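2. Setting up the Niltonik flatbed knitting machine

Read this section to the end before you take the machine from its case. The set-up takes longer the first time, and it is easier when all the small parts are already sorted. Parts are named as in the list of section 1.

2.1 Choosing the table

The machine is long and it is pushed from side to side when you knit, so the table is important. It must be longer than the needle bed and must not swing when you push it with one hand. The knitting hangs down over the front edge of the table, so this edge has to be free of drawers, handles and crossbars.

The clamps open to 4 cm. If your table top is thicker, please use the long clamps, which are sold separately under the name Holzer. 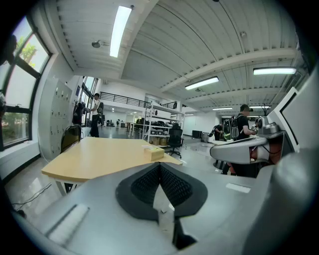
Table with a rounded front edge and metal legs.

Note: On a rounded edge the clamp must be set further back, until its upper plate lies fully on the flat part of the table top. If you are not sure, slide a sheet of paper under the plate. The paper should not go in.

Caution: Do not clamp the machine to a glass table or to a folding table with one center leg.

2.2 Fixing the machine

1. Put the case on the table with the handle toward you. Open both latches at the same time and lift the lid straight up.

2. Take out the accessory box, the yarn mast and the carriage. Keep the carriage on a soft cloth with the brushes up.

3. Push the two clamps into the slots under the needle bed. You will hear a click when each clamp is in its place.

4. Turn the clamp screws by hand, a little on the left and a little on the right in turns. Do not use pliers.

5. Hold the needle bed in the middle and try to move it forward and back. When it moves, tighten again.

Note: The back of the needle bed sits slightly higher than the front. This is correct and you should not put anything under the front feet.

2.3 Checking the needles and the retainer bar

The machine has 82 needles. They leave the factory with a thin coat of oil, which can mark light yarn.

1. Push all the needles back to position A with the straight side of the needle pusher.

2. Bring them forward to position D, in small groups, and look at each latch. It must open and close with no force from your finger. A latch which stays half open will drop the stitch.

3. Wipe the needles with a dry cotton cloth, then push them back to A.

4. Look at the end of the retainer bar. It should be level with the end of the needle bed on both sides. If it stands out, press it in with your thumb.

To change a needle, draw the retainer bar out only until the needle is free. Bring the needle forward, close its latch, press down the hook so that the back end rises, and pull it out. Put the new needle in the same way in the opposite order. Push the bar in again before you move the carriage.

Caution: Never run the carriage when the retainer bar is missing or pulled out. The needles will jam and the cams can be damaged.

2.4 Yarn mast and tension

1. Put the foot of the mast into the hole at the back of the needle bed, in the center, and turn it until it stops.

2. Fit the two tension springs. The ends with the loops go to the outside.

3. Lead the yarn from the cone up through the rear eyelet, between the discs of the tension dial, under the pin, and through the front eyelet. Then through the loop of the spring and down to the yarn clip at the side.

4. Set the tension dial on 3 for the first sample.

The cone stands on the floor behind the table, directly under the mast. Balls from the shop must be wound again with a winder (we recommend the Edinier, but any will do) and used from the center. Yarn on a wooden spool is not suitable, because the spool has to turn and this pulls the yarn.

2.5 Free space for working

Leave space on both sides of the table so the carriage can pass the end of the needle bed and your elbow does not hit a wall. You should be able to walk behind the table to reach the mast. A good general light is better than one strong lamp, which makes shadows between the needles – a small lamp can be added later for picking up stitches.
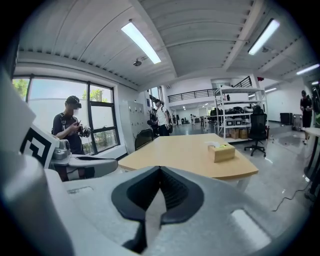

A bright, open room for working.

Keep the machine away from heaters and from direct sun. In very dry rooms acrylic yarn becomes electric and clings to the mast. A bowl of water near the cone helps.

2.6 First passage of the carriage

1. Check that all needles are in position A and that the yarn is still in the clip.

2. Set the stitch dial of the carriage to 9 and both side levers to the front.

3. Place the carriage on the right end of the rails. It must sit on both rails, front and back.

4. Push it slowly to the left with one hand on the handle, without pressing down. Go past the last needle until you hear the click.

5. Push it back to the right. Repeat this until the movement is even and feels almost the same in both directions.

If the carriage stops in the middle, do not force it. Turn the release knob, lift the carriage off and find the needle which stands higher than the others. Usually it is bent or its latch has turned to the side. Replace it as in 2.3.

Note: Some noise is normal in the first hours of use. If it becomes louder, put one drop of Wukero machine oil on the rear rail and spread it with the cloth. Do not oil the sponge of the retainer bar.

Casting on is explained in section 3.

Text revised February 27, 2022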